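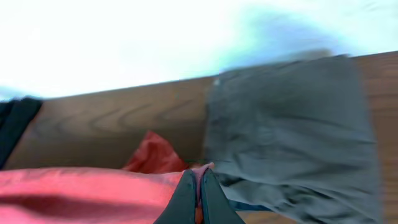 **Should clothes be sorted before they are folded?**
Sort first. Folding goes faster when similar items are handled together, and each stack can go straight to its shelf.

## Folding Printed Tops

These steps apply to the clothing room at Gremley House. Residents use the large table and leave it clear for the next person.

1. Shake the garment once and lay it front side down.
2. Smooth the fabric from the collar toward the hem.
3. Fold each side to the middle, sleeves included - long sleeves are turned back down along the body.
4. Fold the hem up to the collar, then fold once more. 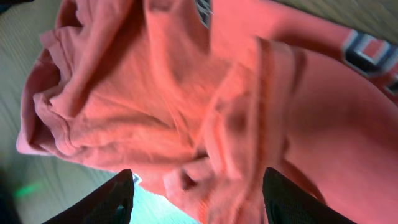
*Pink top with a dark print.*

Stack no more than 13 tops on one shelf. Heavier garments are stored below, four to a stack. Questions may be sent to Ludivine Besson, Room 343.

Revised 4 September 2024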